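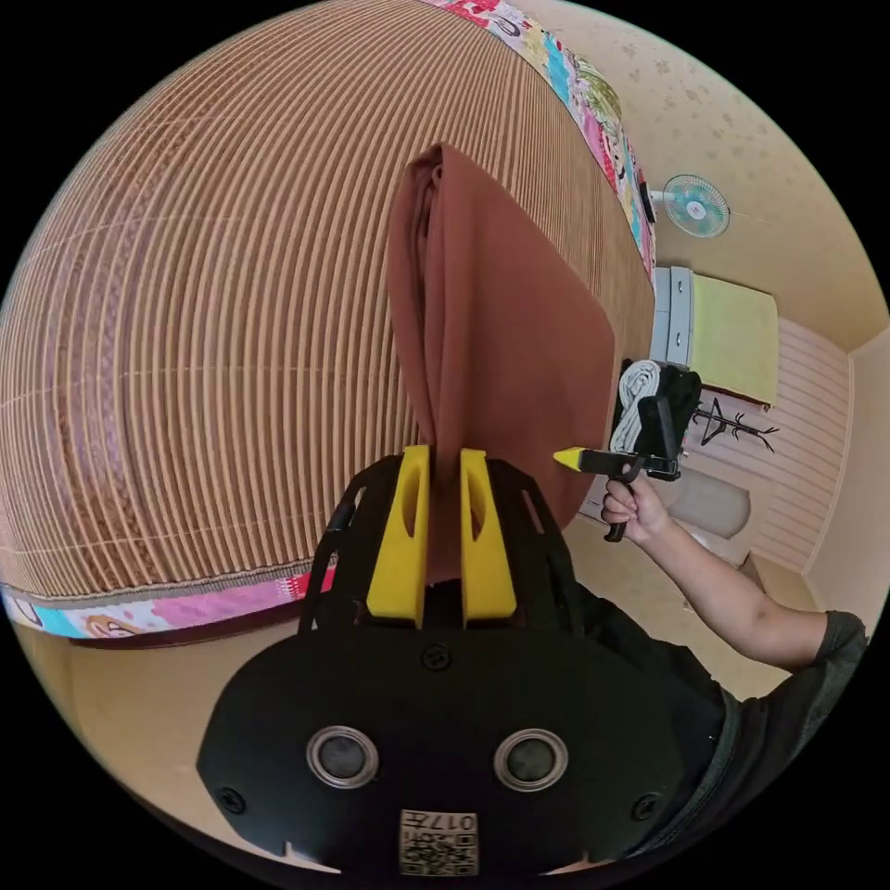 Figure 6. Woven bamboo sleeping mat with a printed fabric border, and a brown cloth.

4.3 Payment terms and the price of control

The deals in the sample differ more in how the buyer pays than in what the buyer pays. In the simplest deals the full price is due in cash on closing day. In the others, part of the price is held back, paid in stages, or covered by a note that the seller carries. Earlier work tends to treat the announced price per share as the price of the deal. We discount every later payment to the closing date, using the buyer's own borrowing cost, and call the result the cash-equivalent price.

The sale of Tostdale shows why this matters. Zaugg agreed in January to buy a controlling stake in Tostdale, a maker of base chemicals, from its parent company, Sallow. The announced price was slightly below the last market close, and the press reported the deal as a small discount. But the contract let Zaugg spread the payment over 48 months, and the seller note carried an interest rate well under what Zaugg was paying its banks at the time. Once the note is valued at the bank rate, the discount is no longer small. Sallow gave up a further part of the price in exchange for a buyer it already knew and a closing that did not depend on outside lenders.

Minority holders of Tostdale got no offer. Under the listing rules that applied, a transfer between two companies with the same ultimate owner did not trigger a mandatory bid. The stock fell on the announcement and had regained most of the loss when the contract closed. We can't separate the effect of the missing bid from the fall in chemical margins over the same months, and we leave the deal out of the event-study results in Section 5.

Skekotano is the opposite case. It bought its stake in a fuel storage business entirely in cash, at a premium, after an auction with several bidders. The cash-equivalent price and the announced price are the same by construction. Gruber argues that auctions of this type should be studied apart from negotiated sales within a group, and we follow her in reporting the two sets separately. Sutter takes the other view, that the split throws away the most useful comparison. The pooled estimates are given in the appendix for readers who prefer them.

The full sample has 2000 transactions. Of these, 667 include at least one payment due after closing. We read the contract or the offer document for each one. Where the interest rate on a seller note was not disclosed, we assumed a rate of zero if the document said the note was interest-free and dropped the deal if it said nothing. Staged payments tied to future earnings were dropped as well. Their value depends on forecasts that neither side published, and any figure we put on them would be a guess.

Two points about the borrowing cost need to be noted. First, state-owned buyers often borrow at rates that reflect government support. Using their own rate makes a deferred payment look more valuable to the seller than the same promise from a private company, and that is what we want, as the promise is in fact safer. Second, some buyers had no traded debt. For them we used the rate on the most recent bank loan listed in the annual report, provided it was signed within 6 months of closing. Moving that window in either direction changed the mean cash-equivalent price very little.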